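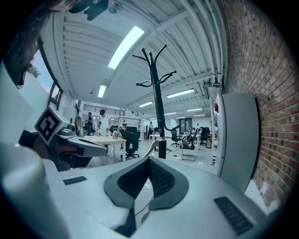 Monthly inspection checklist, Hemell small hydro station
Operator: Vitley Power Services
Inspector: Sena Addo
Date of visit: Sep 11, 2020

Status words used in this list: OK, Watch, Repair, Not checked. The comment is written the same day, before leaving the station.

1. Access and intake

1.1 Gate and lock at the access road: OK
Comment: Lock opens well with the new key. The old key must be returned to the Distadport office.

1.2 Trash rack at intake: Watch
Comment: Leaves and small branches on the left side. The rake has a cracked handle and I have put a tag on it. Please do not use it until it is changed.

1.3 Handrail along the intake channel: Repair
Comment: Two posts are loose at the base. A person who leans on the rail there can fall in the water. I tied warning tape, but tape is not a repair. Same remark was made in March.

1.4 Life ring and rope: OK

2. Turbine hall

2.1 Floor, oil and water: Watch
Comment: Small oil spot under the governor of unit 2. I cleaned it at arrival and it came back before I left. The level in the oil tank is still inside the marks.

2.2 Guards on rotating parts: OK
Comment: All bolts present. On unit 1 one bolt is of a different type than the others, but it holds.

2.3 Bearing temperature, unit 1: OK
Comment: 60 °C at full load, read on the local gauge. The control room screen showed the same value.

2.4 Bearing temperature, unit 2: Not checked
Comment: Unit was stopped on request of the dispatcher. To be read at the next visit.

2.5 Emergency stop buttons: OK
Comment: Tested on unit 2 only, with the operator present. The label in front of unit 1 is faded and difficult to read.

2.6 Hearing protection at the door: Repair
Comment: The box is empty. I gave my spare pairs to the shift.

3. Electrical

3.1 Switchgear room locked and signed: OK

3.2 Rubber mat in front of the panels: OK
Comment: The mat is 700 mm wide and covers the whole front. It was moved a little to one side and I put it back.

3.3 Battery room ventilation: Watch
Comment: The fan works but makes a noise when it starts. I ask that the electrician listens to it.

3.4 Earthing stick: OK
Comment: Test label is valid. Please hang it on its hook after use and not behind the door.

4. Fire and first aid

4.1 Extinguishers: OK

4.2 First aid box: Watch
Comment: Eye wash bottle expires soon. Order together with the hearing protection.

4.3 Emergency exit: OK
Comment: Path was free, door opens to the outside.

Repairs to be confirmed by e-mail to Sena Addo: items 1.3 and 2.6. For item 1.3 I would like to receive also the name of the welder.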